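I make the Otness hand controller, and I use mine every day – mostly for showing an arm how to sort small parts before anyone writes a line of code. You hold it, you move, the arm follows. Press the side button and it starts recording.

## Practice mode

No arm yet? Plug the controller in and drive a simulated one. I always start new tasks this way, and the orange divided tray is my favorite warm-up. Nine demos is plenty for a first try! 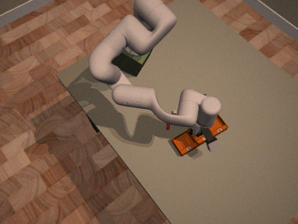
## What you get

- Otness controller, 900 grams
- Practice mode with the tray task loaded
- 27 short lessons by Godelieve De Haan
- Martens wrist strap (the soft one)

Spare straps ship from Gellenstead in April.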